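Greren Two-Arm Recording Cell

The Greren is a closed table cell for collecting examples of two-handed work. Two arms stand on one rail at the front, each with its own wrist camera, and a fixed camera looks at the whole workspace. Wall paper and floor sheet can be changed in a few minutes, so the same task can be recorded against many backgrounds.

Most of our customers start with soft things: bags, cloths, nets. These are difficult for one hand, and a policy needs to see many small corrections before it learns them. 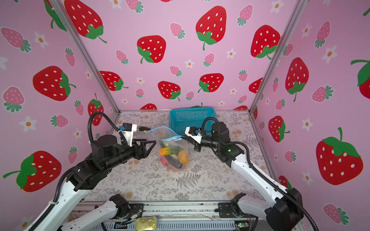 Every recording is saved with both arm positions, gripper opening and all camera views on one clock. The operator can mark an episode as good, bad or "look again" with a foot pedal — the hands stay on the controls. Imani Quintanilla wrote the review tool, which opens 200 episodes in one list.

Delivered with the cell:
Two arms with grippers and wrist brackets
Aluminium posts and wall panels
14 printed backgrounds
Recording software, licence for 2 computers

Delivery time is 14 working days. Prints with your own pattern are possible, please send the file to Hagos Ejigu at our Abdella workshop. Spare gripper fingers are sold in pairs.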